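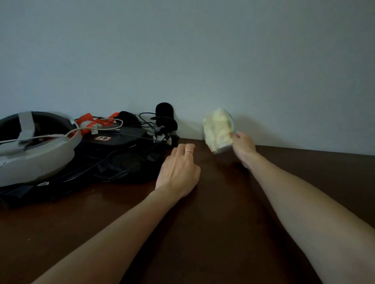
Hernán Bermúdez wants the parts list before the method, and so did most of the people who wrote in after the first session. The usual complaint was that they had cut the base plate before they knew which motors they were getting. The order has been changed for this reason. Parts come first, then the frame, then the wiring, then teaching the arm to move.

Session 2. A small desk arm, built at home or at the Tevley workshop

What we are building

The arm has 3 powered joints and a simple two-finger gripper. It is bolted to a board and the board is clamped to a desk. It will lift light things such as bags of snacks, a sponge or an empty mug. It will not lift a full kettle and should not be asked to.

We teach the arm by recording our own hands doing a job and then fitting its movements to the recording. The recording side needs as much desk as the arm does, so plan for both.

Parts

Board, 461 mm by 300 mm, thick enough to take a bolt without bending. The Lakine kit includes one. If you are using your own timber, check that it lies flat.

Motors, one for each joint and one for the gripper. Label each motor before fitting it. They look the same once they are in the frame.

Control board and power supply. Use the supply that came with the control board. Supplies from old laptops have been tried and gave trouble.

Cable ties, a small clamp, a switch that cuts the power to all motors.

The full set of parts came to 647 last time, in euros, with the clamp and ties left out. Sharing a power supply between two people brings it down a little, but then only one arm can run at a time.

Frame

Bolt the base joint first and turn it by hand through its whole range. If it catches, loosen the bolts, turn it again and tighten them one at a time. Do the same at the shoulder and the elbow. Leave the gripper until last.

Wiring

Run each cable along the back of the arm with a loose loop at every joint. Bend the arm fully both ways before tying anything down. Most faults brought to the workshop in June were cables pulled out of the elbow.

Fit the power switch where you can reach it without leaning over the arm.

Recording a task

Choose something soft for the first task. A bag of crisps is harder than it sounds, as the plastic gives way and the weight shifts, but it does no damage when dropped. Begin with both hands in view. Pick the bag up by the top, hold it, put it down. Keep the movement slow and much the same each time.

You need more than 115 good recordings before the fitting is worth running. Throw out any where a sleeve or a cable crosses the bag.

For next time

Bring the frame with all joints turning freely. Read the Trulla notes on joint limits, first part only.

Comments

Figueroa
Can the board be shorter? My desk is narrow and the clamp only fits at one end.

Hernán Bermúdez
Shorter is fine if you clamp both front corners. With one clamp mine twisted when the arm reached out to the side.

Figueroa
Thanks, will try that. My elbow joint still catches near the top of its range.

Guest
Mine did the same. The bolt was too long and touched the motor case.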